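4.2 The open day at Stustley

The simulator was first put in front of the general public at the Stustley open day on Tuesday, November 19, 2019, and we describe the day at some length here, as a good deal of what we later changed came out of it. We had set up two screens near the entrance, each with a keyboard and a pair of sliders - one for reach, one for the height of the gripper - and visitors were invited to try moving the small objects on the simulated table to a spot of their own choosing. Shirley Pearce from Canside looked after the first screen for most of the day, and we remain very grateful for her patience, particularly with the school groups, who arrived all at once just before lunch.

We logged 1183 attempts in all. Of these, 587 were made by visitors who told us they had never steered a robot of any kind, and it is their behaviour that interested us most. Each attempt began from the same arrangement, shown in Figure 3, with the gripper open and the dice and the cube close together on the tabletop.
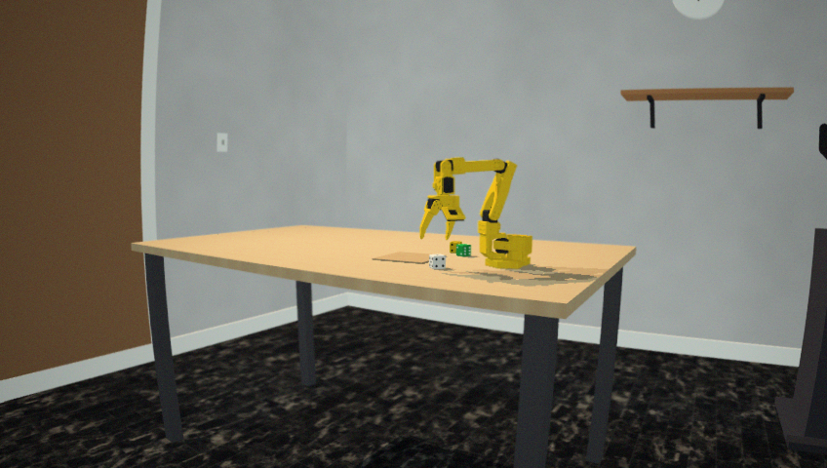
Figure 3. Simulated table at the start of an attempt, with the arm above the two dice and the small yellow-orange cube.

We had expected people to go straight for whichever object was nearest the fingers, as our own students at Lavisholm tend to do. Many of the visitors did something rather more careful. They would lower the gripper a little, stop, raise it again, and only then commit themselves, much as a person might test the bath with one toe. Obradović reports a similar habit among first-time crane operators, and we were pleased to see it turn up in such a different setting.

The chief complaint, and a fair one, was that depth was hard to judge from a single fixed view. Several visitors leaned sideways to try to see around the arm, and one gentleman asked very politely whether he might walk behind the table. For the March sessions we therefore added a second view, which could be called up with a key, and raised the limit on each attempt from 500 simulation steps to 1000. We also changed the colour of the on-screen labels, which had been difficult to read from the back of the queue.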